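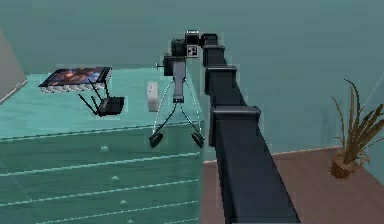

Mayu Maruyama wrote in under my last post that anyone who keeps a sourdough starter for more than a month should be taxed as a farmer. Fair enough. Mine is called Lasley and has eaten better than I have since March.

I feed it 100 grams of flour every Wednesday, then throw most of it away so there's room to feed it again. I pay for this flour.
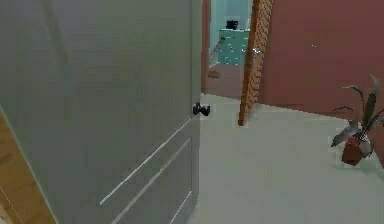

The first loaf weighed 465 grams and could have stopped a bus. Cuiping Lu took two slices and asked if I had any crackers. 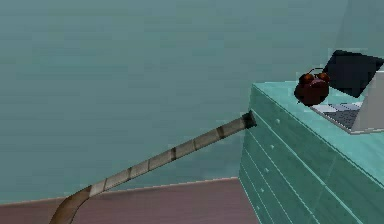 Loaf four had a hole in it big enough for a lemon, so the jam went straight through onto my sleeve. I'm told this is called an open crumb and people work years for it. I've ordered more flour.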